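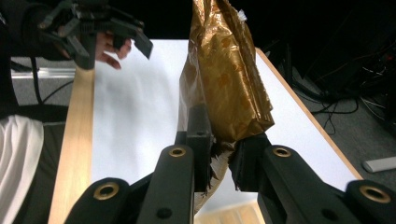

Ticket 1285 concerns the repeated failure of the booking page at the Suvholm branch library to send confirmation messages to members. The fault was first reported by the branch on 31 August 2020 and was assigned to the Dudolon service desk. All replies should quote the ticket number.

Support > Library Systems > Closed Tickets

Reported fault: Members who reserve a study room see the message "Your booking is complete" but receive no email. The booking itself is stored correctly and appears in the staff diary.

Priority: Normal

Entry 1. The desk asked the branch to make five test bookings using staff addresses. Two messages arrived and three did not. The branch confirmed that junk mail folders had been checked.

Entry 2. Mail records were examined by Hubert Brzozowska. The missing messages had been refused by the receiving servers. Each carried the old Wysocka sender address, which was withdrawn when the branches were merged.

Entry 3. The sender address was corrected in the main settings. The fault continued for evening bookings only. It was found that these use a separate message template, last edited by the former supplier.

Entry 4. The evening template was replaced. Eight further test bookings were made and all eight messages were received. Bram Geerts approved the change on behalf of the branch.

Entry 5. A list of 91 members who had not received a confirmation was sent to the branch, which has agreed to contact them by telephone. The Grurnwood branch uses the same template and will be corrected under a separate ticket.

Status: Closed. The branch may reopen this ticket if the fault returns before the end of October.

Last updated by: Service Desk, Dudolon

Related tickets
Staff diary shows cancelled rooms as booked
Change of sender address, Grurnwood
Renewal reminders sent twice
Member unable to reset PIN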